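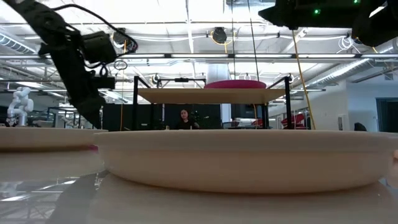 Beigefarbene Schüssel, links dahinter eine zweite.

Juni, von Bimla Tiwari
278 Mal geteilt · 18 Kommentare

Begehung Schutzraum Clastometti: Prüfliste mit Anmerkungen

Die Bundespolitik hat den Zivilschutz wiederentdeckt, und die Stadt Brernidora hat daraufhin den Schlüssel zu ihrem eigenen wiederentdeckt. Er hing im Ordnungsamt, beschriftet mit »Keller, alt«. Der Stadtrat wollte vor der Haushaltsdebatte wissen, was man da unten besitzt. Ich durfte mitgehen und habe die Prüfliste der Verwaltung mitgeschrieben, Punkt für Punkt. Das Urteil in den ersten Zeilen stammt vom Amt, die Anmerkungen sind meine.

1. Zugang

1.1 Lage des Eingangs ausgeschildert
Ergebnis: nein
Anmerkung: Ausgeschildert ist die Parkgebühr. Wer den Schutzraum sucht, geht an der Gebührentafel vorbei bis zur zweiten Rampe und fragt dort jemanden. Das Amt hält ein Schild für »kommunikativ heikel«, man wolle die Bevölkerung nicht beunruhigen. Ich war nach diesem Satz beunruhigter als vorher.

1.2 Lichte Breite der Zugangstür, Soll 80 cm
Ergebnis: erfüllt
Anmerkung: Gemessen am Türrahmen. Dahinter steht ein Kassenautomat, der nicht gemessen wurde, weil er zu einem anderen Amt gehört.

1.3 Tür von innen verriegelbar
Ergebnis: erfüllt, mit Auflage
Anmerkung: Die Auflage lautet, dass zwei Personen den Hebel bedienen. Eine davon sollte kräftig sein. Der Protokollführer und ich haben es geschafft und danach kurz überlegt, wie wir wieder hinauskommen.

1.4 Zweiter Ausgang frei
Ergebnis: offen
Anmerkung: Der Notausstieg endet laut Plan in einer Grünfläche. Die Grünfläche ist laut Bebauungsplan inzwischen ein Fahrradhaus. Beide Pläne sind gültig.

2. Fassungsvermögen

2.1 Zahl der Plätze nach Bauakte
Ergebnis: 936
Anmerkung: Im Rat fiel diese Zahl in den letzten Monaten häufig und stets mit einem gewissen Stolz. Der Stadtteil Clastometti hat allerdings deutlich mehr Einwohner als 936, und wie ausgewählt würde, steht in keiner Akte. Gefragt wurde danach in der Sitzung auch. Die Antwort verwies auf den Bund, der Bund verweist auf die Länder, und die Länder haben ein Faltblatt.

2.2 Sitz- und Liegeflächen vorhanden
Ergebnis: teilweise
Anmerkung: Die Halterungen sind da. Die Liegen wurden in einer Zeit abgegeben, in der man alles abgab, was nach früher aussah. Ich habe das damals übrigens für vernünftig gehalten und in dieser Kolumne auch so geschrieben. Leserinnen mit gutem Archiv dürfen mir das vorhalten, zwei haben es schon getan.

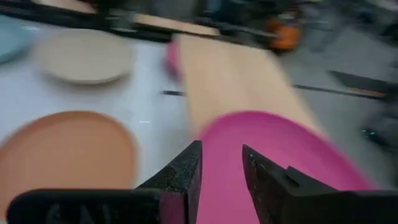
Mein Argument war seinerzeit, ein Schutzraum für wenige sei teurer als gute Nachbarschaft mit vielen. An der guten Nachbarschaft halte ich fest. Nur lässt sie sich von einer Gemeinde unserer Größe schlecht ausschreiben, während man eine Liege bestellen kann.

3. Luft, Wasser, Strom

3.1 Lüftungsanlage betriebsbereit
Ergebnis: nicht geprüft
Anmerkung: Die Anlage wird von der Firma Garg gewartet, und der Wartungsvertrag umfasst laut Amt »die Sichtkontrolle bei geschlossener Verkleidung«. Sie sah geschlossen aus. Ein Probelauf kostet extra und müsste vom Rat beschlossen werden, der seinen Beschluss gern auf das Ergebnis eines Probelaufs stützen würde.

3.2 Handbetrieb der Lüftung möglich
Ergebnis: erfüllt
Anmerkung: Es gibt eine Kurbel. Sie dreht sich. Was sie dabei bewegt, konnte vor Ort keiner der Anwesenden sagen.

3.3 Trinkwasseranschluss
Ergebnis: erfüllt
Anmerkung: Ein Hahn, dazu ein Aushang mit der Bitte, sparsam zu sein.

3.4 Notstrom
Ergebnis: nein
Anmerkung: Das Aggregat ist im Inventar als »ausgeliehen« geführt. Der Name des Entleihers fehlt. Für eine Stadt, die von ihren Bürgern für jede Wertstofftonne eine Unterschrift verlangt, ist das von großer Lässigkeit.

4. Alarmierung

4.1 Sirene in Hörweite
Ergebnis: erfüllt
Anmerkung: Beim letzten Probealarm war sie gut zu hören. Meine Nachbarn hielten sie für die Autowerkstatt.

4.2 Warnung über App
Ergebnis: erfüllt
Anmerkung: Die Stadt nutzt Dirkano, eine App, die auch die Müllabfuhr ankündigt. Man kann einstellen, welche Meldungen man bekommen möchte. Ich hatte »Sonstiges« abgewählt, und unter Sonstiges fällt der Katastrophenfall. Bitte einmal nachsehen.

4.3 Empfang im Schutzraum
Ergebnis: nein
Anmerkung: Damit ist auch die Frage beantwortet, wie man unten von der Entwarnung erfährt. Das Amt schlägt vor, gelegentlich hinaufzugehen.
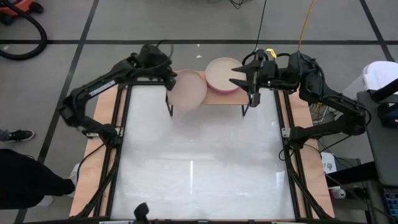 Großer Arbeitstisch auf grauem Boden, links und rechts je ein schwarzer Roboterarm.

5. Zuständigkeit

5.1 Verantwortliche Stelle benannt
Ergebnis: erfüllt (drei)
Anmerkung: Das Bauamt ist für die Wände zuständig, das Ordnungsamt für die Tür und die Parkhausgesellschaft für den Boden, sofern ein Auto darauf steht. Für die Menschen im Raum sieht die Geschäftsordnung eine Arbeitsgruppe vor, die sich im Herbst über ihren Vorsitz verständigen möchte.

5.2 Mittel im Haushalt eingestellt
Ergebnis: ja, unter Vorbehalt
Anmerkung: Die Opposition nennt den Betrag lächerlich, die Mehrheit nennt ihn ein Signal. In Brernidora schließt das eine das andere selten aus. Ich würde zustimmen, wenn ich dürfte, und zwar mit der Bedingung, dass zuerst die Lüftung läuft und danach erst die Pressemitteilung.

5.3 Nächste Begehung terminiert
Ergebnis: offen
Anmerkung: Der Schlüssel hängt wieder im Ordnungsamt. Geöffnet ist dort bis 12 Uhr.

Nachtrag: Das Amt hat sich gemeldet und bittet um Korrektur zu 3.4. Das Aggregat sei nicht ausgeliehen, sondern »vorübergehend nicht auffindbar«. Hiermit korrigiert. Zu 1.4 liegt inzwischen eine Stellungnahme des Bauamts vor, wonach das Fahrradhaus »grundsätzlich versetzbar« sei. Es ist aus Beton.

Auch in dieser Rubrik
Wehrpflicht auf Probe: Was der Rat dazu sagt, obwohl ihn niemand fragt
Sirenen, Teil zwei: Der Ton macht die Verwaltung
Wer zahlt den Zaun ums Wasserwerk?
Leserbriefe zur Kolumne »Abrüsten im Keller«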